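Recursos Humanos y Organización | Manuales
Buscar en esta obra
Lectura: 2 min

Capítulo 9. Cuando el compañero nuevo no come contigo

Empiezo por una confesión: la primera vez que entré en la nave de Stolico iba a estudiar el robot y acabé estudiando a Soledad Toledo. Soledad llevaba 20 años clasificando devoluciones a mano —cepillos, juguetes, bolas, piezas sueltas de a saber qué— y en enero le cambiaron el puesto. Ahora prepara cajones, vigila el brazo y decide qué se hace con lo que el brazo no sabe coger. ¡Y vaya si hay cosas que no sabe coger! 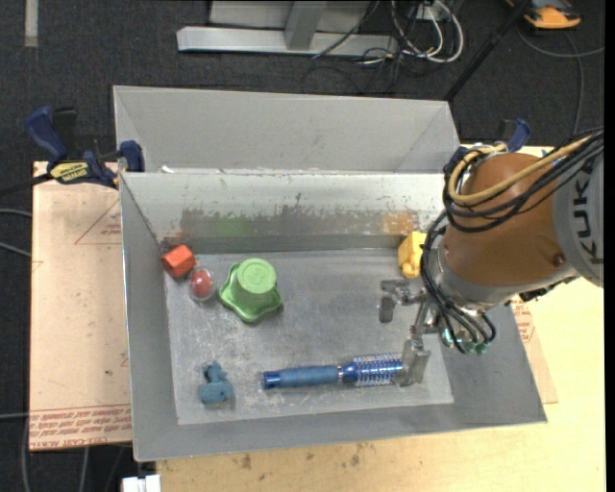
Figura 9.1. Brazo KUKA con la pinza sobre un cepillo azul, dentro de un cajón metálico con objetos variados.

Le pregunté si el trabajo era más fácil. Se rió. «Más descansado para la espalda, más pesado para la cabeza», me dijo, y lo apunté enseguida. Antes terminaba el turno con las muñecas hechas polvo; ahora sale dándole vueltas a una parada de las cuatro de la tarde que no entiende (y que le toca explicar a ella, claro).

En este capítulo veremos tres cosas: qué tareas desaparecen, cuáles aparecen sin que figuren en ningún contrato y quién cobra por ellas. Usaremos el caso de Stolico y lo compararemos con el de Cesell, donde Imke Rothe negoció la formación antes de instalar la primera máquina. Ten a mano el cuadro de categorías del capítulo anterior, que lo vamos a necesitar ya en el primer apartado.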